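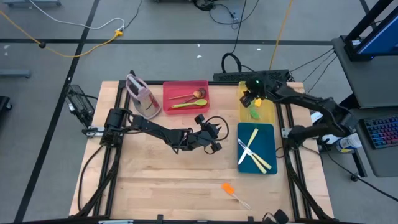

Tallum Open Day

The Tallum Open Day is a yearly public visit to the Tallum robotics workshop, at which two-armed machines sort kitchen utensils in front of people who could do the same job faster. It was first held on May 23, 2023, and has taken place every spring since. The event is known locally as "the spoon show," a name the workshop resisted for one year and then printed on the tickets.

Background

Tallum was set up to study how robot arms handle everyday objects. Its early work was with wooden blocks, which were easy to grip and which visitors found dull. The program moved to kitchenware after a proposal by Brodie Cartwright, the workshop's first program lead, who argued in an internal memo that "everyone has an opinion about where the spoons go." The memo ran to 5 pages, most of them about forks.

The open day grew out of a smaller viewing arranged for the parents of student staff. Attendance at the first public edition was 158, a figure that includes a school group who had come for the building next door and stayed.

Format

Visitors are admitted in small groups and given a short talk, followed by the main demonstration and a period for questions. The talk is scheduled for ten minutes and has never been known to take ten minutes.

The demonstration is performed at the sorting table, a wooden top with a black robot arm mounted on either side. Each arm ends in a two-fingered gripper. Colored trays are set out on the wood, among them a pinkish-red one for spoons, a dark teal one where the knife is kept, and a translucent yellow one for small items. The arms are expected to move utensils between trays as asked, and to leave alone anything they were not asked to move. The second requirement is considered the harder of the two.

Long-handled spoons are the usual opening act. Crossed utensils are saved for later in the session, as lifting one without dragging the others along calls for a careful approach and draws a reliable murmur from the crowd. Utensils lying on the bare table, outside any tray, count as unsorted.

Two modes are shown. In the first, a member of staff steers the arms by hand from a matching set of controls. In the second, the arms run by themselves on a program trained from earlier sessions. Visitors are told which mode is in use, although a fair number prefer to guess, and regular attendees claim they can tell by the hesitation.

The Warkar round

Since the second edition, the day has closed with the Warkar round, named after the street on which the workshop stands. A visitor chooses one utensil and one tray, and the arms have up to 2 minutes to bring them together. Success is met with applause. Failure is met with louder applause, a pattern the staff have noted in their yearly report without comment.

A children's version, in which the child plays the robot and is allowed to use only two fingers on each hand, was added the following June. Its results are not published.

Reception

The Bovar, a local newsletter, called the first edition "an absorbing hour in which a spoon was moved," and has sent a reporter every year. The Angelovski Hall lecture series later invited Cartwright to speak on the project. The talk filled 800 seats, after which the workshop received several offers of used cutlery and accepted most of them.

Criticism has centered on pace. Comment cards from the early editions ask for more speed, and a smaller number ask for music. Tallum has declined both requests. The workshop's published position is that the arms move at the speed they move at, and that seating is available.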